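4. Setting up your education and work history

This is the part of Gitine where your profile starts to look like you, and it goes much faster than most people expect. If you have your old CV to hand, you can copy dates straight from it. The steps apply to Gitine on a computer; the phone version has the same boxes in the same order, but the Edit button sits at the bottom.

Before you start

You need a confirmed email address (see section 2). You don't need your certificates. Those can be added at any time from the Documents tab.

4.1 Adding a degree or course

1. Open your profile and click Education, then Add new.
2. Start typing the name of your university or college. Gitine searches as you type, so three or four letters will usually do it. Choose the name from the list.
3. If your college has changed its name or merged, pick the name printed on your certificate. Former students of Sturkport College of Technology will find it under both its old and new names – either is fine.
4. Choose the level of the award, then type the subject in full. "Electrical Engineering" will turn up in far more searches than "EE".
5. Enter the start and end years. If you are still studying, tick Still here and leave the end year blank.
6. Click Save. The entry drops into place by date, newest first.

Note: Two courses at the same place should go in as two entries. Gitine groups them under one heading on your public page, and it looks lovely.

Caution: Changing the name of the college on a saved entry removes any certificate attached to it. Download your copy first.
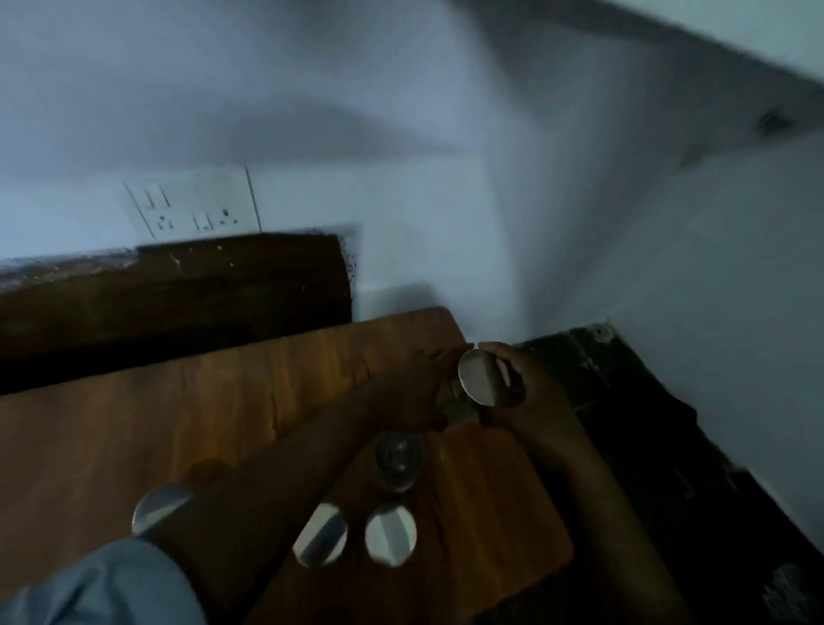

4.2 Adding a job

1. Click Work, then Add new.
2. Type the employer's name. If it isn't listed, click Use my own wording and carry on.
3. Enter your job title as it was when you left. Earlier titles go in the Previous roles box underneath.
4. Fill in the months and years. A job that ended in December and another that began the next month will show with no gap.
5. Describe what you did in the Summary box, which holds up to 1,000 characters. Plain sentences work beautifully.
6. Click Save.

You can add up to 17 jobs. Short contracts through the same agency can share one entry, with the separate clients listed in the summary.

Note: If you are bringing your history over from Urrutia, use Import on the Work page instead and choose the file ending in .csv. Check the dates afterwards. Urrutia stores years only, so every job will arrive with January as its starting month.

4.3 Choosing who sees what

Each entry has its own small padlock. Click it to switch between Everyone, Contacts and Only me. New entries start as Contacts. You might show your degrees to everyone and keep your present job to yourself while you look about – try a few settings and click View as visitor to see the result straight away.

Caution: Partner sites such as Sturkell keep their own copy of anything set to Everyone. If you change an entry to Only me, their copy can take up to six days to disappear.

Section last updated 23/07/2021. Next: 5. Skills and languages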